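Drainage ditch keeps blocking below my peach trees – what can I do before the winter rain?

Posted by Naima Erraji in Growing and Smallholding

Hi all, hoping somebody with more mud on their boots than me can help. I took over my aunt's plot outside Bollgate two years ago. It's mostly peaches on a slope, with a strip of beans and chard along the bottom where the ground levels out. At the very bottom there's an open ditch that runs along the fence and goes into a pipe under the farm track, and from there it's supposed to find its way to the Pesau.

Supposed to! Every time we get a proper downpour the mouth of that pipe plugs up with reeds, leaves and a kind of gray silt, and the water backs up over the beans and sits around the lowest row of trees. Last December it stayed there for 5 days and I lost two of the younger ones, which I'm still sore about. They'd only just started fruiting.

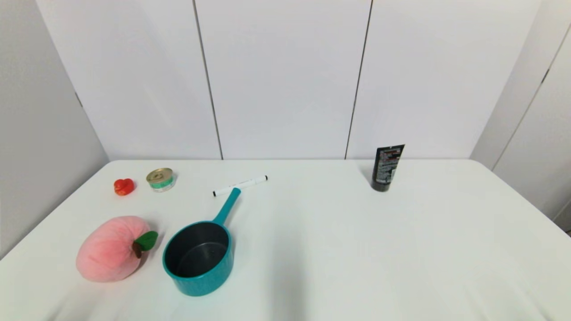 Peach and saucepan on the white table

I've tried raking it out by hand, and that works until the next storm. My neighbor says I should rip out every reed and dig the ditch a lot deeper, but he also says that about everything. The ditch is about knee deep on my side and shallower near the track. I don't own a digger and I'd like to keep the cost sensible. I was quoted 700 for a man with a small machine to come and clear the whole length, and I can't tell if that would fix it or if I'd just be paying him again next year.

So – is it the ditch, the pipe, or me? And is there anything I can do for the trees themselves if it floods again? They're on a fairly heavy soil and I do prune them in summer, if that matters.

Naima

Ghizlane Badawi

Hi Naima, sorry about your trees, that's a miserable thing to find.

Before you pay anyone, go down there while it's raining (coat, boots, and please take someone with you if the water is moving fast) and watch both ends of the pipe. I spent a whole winter cursing my ditch when the real trouble was on the far side of the track, where the bank had slumped and half buried the outlet. The water had nowhere to go, so it slowed right down on my side and dropped all its silt at the mouth. I kept clearing the silt and never looked at the other end. If your outlet is buried, digging your side deeper will only give you a longer pond.

If the outlet turns out to be on somebody else's land, talk to them first, and then ask your local drainage office who is meant to look after that stretch. Do it in writing and keep a copy. Mine took a while to answer but they did come out.

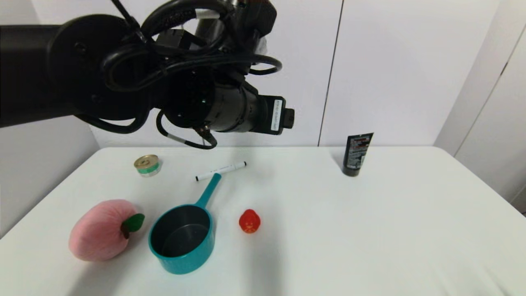

Black arm and cables over the table

If both ends are clear and water runs through freely, then I'd look at what's coming down to you. I put a simple grid upstream of the pipe, a good few steps back from the mouth, made from old fence bars set at a slant. The leaves ride up it and I pull them off with a rake. Don't fix a tight mesh right over the pipe! I did that first and it clogged in one night and made the flood worse.

I wouldn't rip out all the reeds either. Cut them in the middle of the channel and leave the ones on the banks, the roots are holding your soil in place. Carry the cuttings well away from the edge too. I left mine in a heap on top of the bank and you can guess where they went.

Mounir Cherkaoui

Get the digger. 700 isn't bad. Should have been done in summer though.

Ilham Hdamy's neighbor here Maysoun Nassar, posting from Ilham's account while mine is locked

I'll leave the ditch to Ghizlane, she's covered it better than I could, but I can help a bit with the trees. 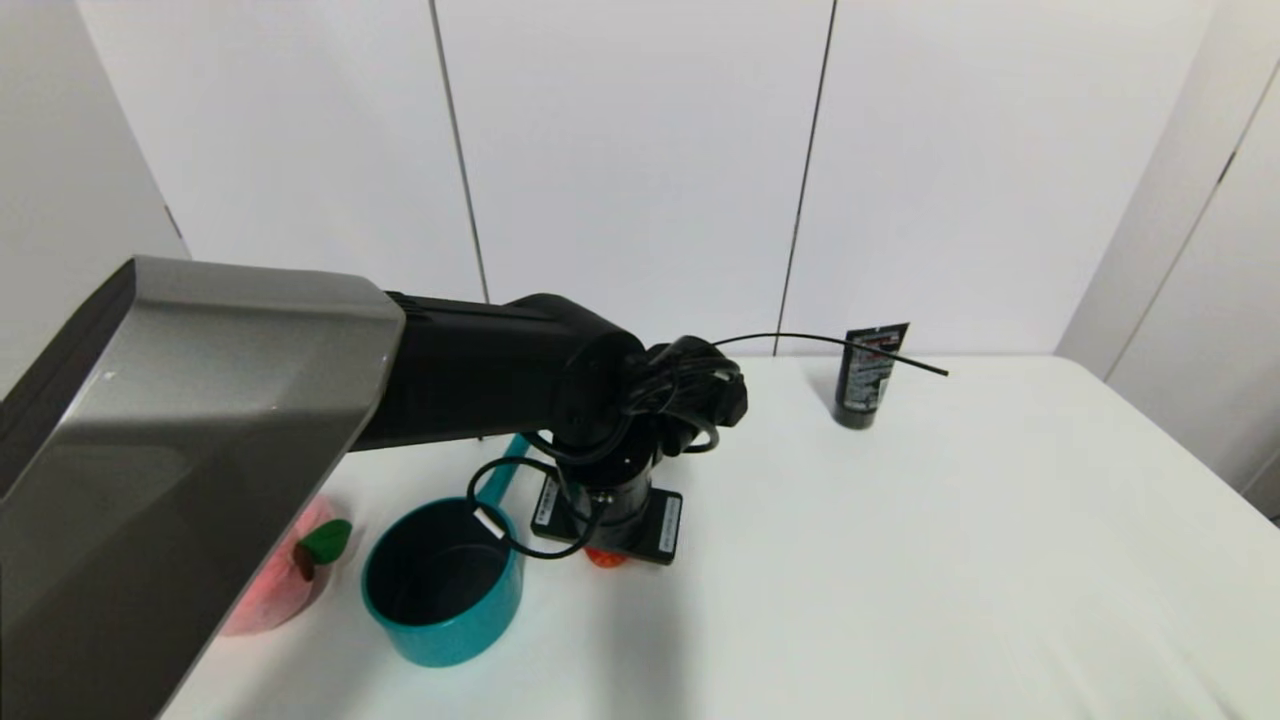
Peaches hate standing water more than almost any fruit tree I've grown, and on heavy soil the roots start to suffer very quickly. The best thing I ever did was stop planting them level with the ground. Mine sit on long low mounds now, with the soil heaped up along the row before planting, and the rain runs off into the gap between. Think of the blue pot on the table up there: if there's no hole in the bottom, anything you pour in just stays, and a planting hole dug into clay does exactly the same thing to a young tree. I lost a few that way at Tahiri before I caught on. So when you replace your two, build up a mound first and put them on top of it.

For the older trees, please don't pile soil against the trunks, you'll rot the bark. Cut a shallow channel between the rows instead, running gently downhill, and let it carry the water to the ditch once the ditch is working. Keep it away from the main roots.

If it floods again, stay off the ground until it firms up. I know how tempting it is to go in and start fixing things, but walking on soaked clay squeezes out whatever air is left. Don't feed them straight after, either. Wait until you see healthy new growth in spring, and cut out dead wood then, when you can tell what's dead.

Summer pruning is fine by the way, I do the same – and I'd give up on beans in that bottom strip over winter and put it down to grass.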